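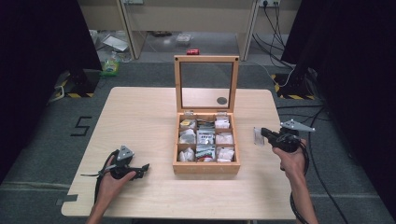
萨恩齐亚娜·瑟尔布（Sânziana Sârbu）负责Halvorsen学院机器人社的数据采集组。这个学期，组里的主要任务是训练一个双臂策略，完成小件物品的分格取放，项目代号Ano。

“题目听起来很小。”她说，“九格木盒，每格一种小袋，夹起一袋，放回指定的格子。难点全在材料上，纸袋和铝箔袋受力后的形变不一样，夹爪闭合到同一个位置，结果可以差很多。”

社团没有从遥操作开始。学生双手各持一只夹爪，直接在桌上完成动作，记录下来的轨迹再映射到机械臂。瑟尔布解释说，遥操作的延迟会让初学者养成停顿的习惯，这些停顿随后会被模型学进去。“手持采集的节奏比较自然，代价是标定要做得更勤。夹爪上的安装板松了半圈，整组数据的位姿就有偏差。”

目前数据集共有1,488条轨迹，其中400条留作验证，不参与训练。每条轨迹限时10秒，超时作废。瑟尔布承认这个限制最初引起过争论，有成员认为应当保留较慢的动作。“我们试过混合训练，慢动作多的那一版，策略在接触袋子之前会反复微调，夹不下去。后来统一了时限。”

胡达·阿卜杜勒·拉赫曼（Houda Abdel Rahman）负责训练和评测，她对数据的看法更为保守。“轨迹数量不说明问题，要看初始状态的分布。”她说。第一批600条轨迹里，盒子几乎总是摆在同一个位置，模型记住的是桌面坐标，与格子无关。盒子平移三厘米，成功率就明显下降。此后的采集规程要求每录完一组就改变盒子的位置和朝向，袋子也重新排列。

盒盖是另一个变量。盖板中间是玻璃，打开后立在盒子后方，相机能透过它看到后面的地面。拉赫曼说，分割模块早期会把玻璃后面的东西算进盒内，误检集中在上排三格。组里没有更换盒子，改为在标注时单独给盖框一个类别。“换盒子当然省事，可比赛现场用什么盒子，我们事先不知道。”

她所说的比赛是11月的Donness校际操作赛。规则规定参赛队可以自带末端执行器，物品由主办方提供，赛前半小时公布。评分分为三项：取出、转移和放置，其中放置的权重最高。袋子压在隔板上、一半露在格外，按未完成计。

谈到夹爪，两人的意见并不一致。现用的指尖沿用上一届的设计，瑟尔布倾向于换成更薄的版本，便于伸进装得较满的格子。拉赫曼担心更换指尖以后旧数据不能直接使用。“几何变了，接触点就变了，1,488条里有多少还能用，需要先做一轮对照。”对照实验的方案已经写好，采用同一批初始状态，新旧指尖各跑一遍。

训练使用社团自己维护的代码库Grerard，由上一届成员留下。拉赫曼用两周时间重写了数据读取部分，原因是旧版本对左右两路时间戳只做最近邻匹配，动作较快时双手会错开一到两帧。现在改为插值对齐，并在入库前检查丢帧，不合格的轨迹直接退回采集组。

“退回来的那些，多半是线的问题。”瑟尔布说。线缆垂在桌边，手臂幅度一大就会牵动接口。她给新成员的第一项训练与抓取无关：整理线缆，空手把整套动作走一遍，确认行程以后再开始录制。

新成员通常需要三次练习才能独立采集。下一步，采集组准备加入双手配合的动作，由一侧夹爪拨开上层的袋子，另一侧取下层。拉赫曼要求先补齐单手放置的失败样本，再开始录新的任务。瑟尔布同意了，补录清单目前列到第四格。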